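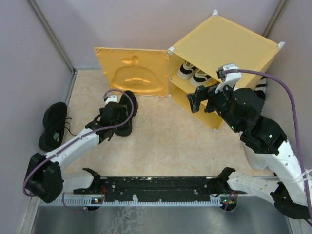 Gripper keeps faulting mid-task, arm drops out while still holding the shoe

tallowbend
Hi all, long time reader and I finally have something to ask, so bear with me because I tend to go on. I have the two-arm shoe cabinet task going on my bench and my left arm has started throwing an overload fault on the gripper joint, always in the same part of the job. The right arm does fine. The left one will be up like that with its gripper shut on a black shoe, sole showing, while the other sneaker is still over on its side by the wall with the lace trailing, and sometime in the next little while the gripper servo just quits. No torque, no reply on the bus, and the shoe falls. Twice now the elbow has gone with it and the whole arm has come down hard on the floor panel. I'm on the Grasari controller board with the stock supply, running the Prorum software with the torque limits as they came. It ran most of June without a hiccup! Any ideas before I start buying parts?

ferrous_wheel
Welcome in! My money is on heat. You're closing on something squishy, the gripper never reaches the position you asked for, so it keeps pushing the whole time it's holding. Servos hate that. What does your log say for temperature when it quits?

tallowbend
I wasn't logging temperature, which I'm a little embarrassed about. I'll add it tonight. I do know the close command is set to fully shut, shoe or no shoe. I copied it over from when I was picking up little blocks.

oddparsnip
Before everybody jumps on heat, please look at the cables. I had the same symptom for a whole winter and it was a crimp that opened up whenever the wrist rolled past a certain point. You mention "no reply on the bus," and to me that's a wire talking. An overload fault should leave the servo answering you, it just won't push. You've also got that purple cable looping up over the left gripper and down the arm, and I'd want to know it can't snag on anything when the wrist turns.

ferrous_wheel
The purple one looks like the camera lead to me, going by how it runs on the right arm, so I don't see how it takes out a servo. Fair point about the bus going quiet, though.

oddparsnip
It doesn't have to carry servo power to tug on the connector next to it! I'm not saying that's what it is. I'm saying ten minutes with a flashlight is cheaper than a new servo.

mossgate
Can I put in a word about the falling part? Whatever the cause turns out to be, an arm that goes limp with no warning is the thing I'd fix first. My nephew likes to lean in and straighten things while mine is running, and I used to let him. Then an elbow let go and caught the back of his hand. He was fine, a small bruise and a big story, but I put in a stop button that same evening. Please keep your fingers out of there while it's powered, even when it looks like it has given up. Sometimes they wake back up.

tallowbend
Thank you for that, mossgate, and I'm glad he's okay. I have been reaching in to pick the shoe up before the next try. I'll quit doing that.

Okay, back with numbers. I logged it all evening. With the gripper told to close fully, the position error sits there and never goes away, and the temperature climbs steadily until the fault. Then I set the close target so it stops just past touching the shoe, and brought the torque limit down as well. It held for nearly 2,000 seconds and the temperature leveled off. So ferrous_wheel, I think you have most of it.

oddparsnip
And the bus?

tallowbend
You get a piece of it too — the plug at the elbow was not pushed all the way home. I could wiggle it and lose everything past that joint. I've reseated it and given the cable a bit more slack.

ferrous_wheel
So two faults wearing the same coat. I'd still swap that gripper servo at some point, it's been cooked a few times now. The Drudia spares have worked well for me.

oddparsnip
I'd leave it in and watch it. Mine got just as hot and it's still going. Do tie the cable down at the elbow, though.

mossgate
Stop button first, please!

tallowbend
Ordered one this morning, along with some cable ties. I'll keep the old servo in for now and leave the temperature log running, and I'll post again if it trips.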